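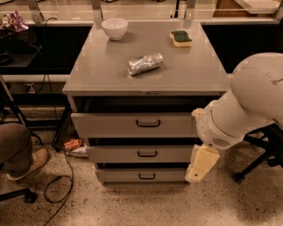 Lynch asked me on the first morning whether I was there to count how many jobs the arm would take, and said that if so I could start with the washing up, which everyone would be glad to lose. So that was my welcome to Plilis!

Projects > Work and Technology > Student reports > Ustbridge

I spent October at the Plilis site in Ustbridge for my work placement project. Plilis runs a shared kitchen and supply service for small offices, and they've been teaching a robot arm to do the tidying jobs between orders: putting things away in drawers, clearing a surface, fetching a sponge or a bowl when somebody wants one. My question was pretty simple. What happens to the people's day when the arm does that part?

I had 19 staff fill in a short form, and I sat in on both shifts (the early one starts at 6 a.m., which I do not recommend to anyone who lives out in Canovthorpe and depends on the bus). I also got to read the task log, and that had 1534 entries in it by the time I left. I didn't read every one. I read the ones marked "stopped by hand" and then dipped in and out of the rest.

The thing I noticed most is that the tidying didn't disappear, it moved. Before, people put stuff back whenever they had a free minute. Now there's somebody sitting near the arm for part of each shift, setting things out, watching, resetting, writing it down. Drawers get talked about more than anything else. How far open is open enough? Should it push the drawer shut or leave it for a person? I heard a whole lunch break go by on that, and I'm pretty sure it wasn't settled.

Opinions on the sitting job were split. A few people love it because you're off your feet and it's quiet. Others told me it's more tiring than lifting crates, since you can't drift off or chat the way you do when your hands are busy. One person wrote on the form, "I used to finish at 2 and feel like I'd done something. Now I feel like I've been in a waiting room." I keep thinking about that one.

Pay came up too, of course. The watching shift pays the same as the floor shift, and some 44 percent of the forms said it should pay more. My supervisor here thinks that's the most useful bit in my report, and I think she may be right, although with so few forms I wouldn't lean on it too hard.

What I got wrong: I only asked about the last month, so I have nothing solid on how people felt before the arm came in, just what they remember. I also never talked to the night cleaners, and they're the ones who find whatever got left out at the end of the day. If I go back in the spring I'd start with them, and I'd bring a shorter form, because question six confused everybody, including me.

12 comments | 7 shares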